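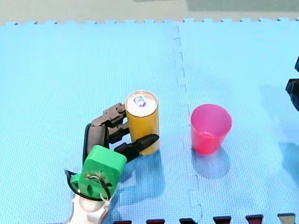
Watby Opens Drink Can Collection Points at 23 Sports Halls

10th January – Watby, the recycling service for clubs and leisure centers, has opened drink can collection points at 23 sports halls. Each hall has a bin for empty cans next to the main exit and a second one close to the changing rooms.

The service takes aluminum cans of any size, from short soda cans to the tall, slim kind sold in vending machines. Cans should be empty. They do not need to be rinsed or crushed, and the pull tab can stay on the lid. Glass bottles and cartons are not accepted.

A trial began in October at halls run by Trikeo. Staff there asked for a narrower opening on the bins, as paper cups and food wrappers were ending up inside. All the new bins have a round opening. Each one holds some 147 cans and is emptied once a week, or sooner if the hall asks.

Halls pay no fee for the first year. Clubs that store foam floor mats on site can have the bins placed away from the mat racks.

Halls that want to join can apply through the Watby website. There are 50 places left for spring.

Notes to editors: Bins are made for Watby by Mudo.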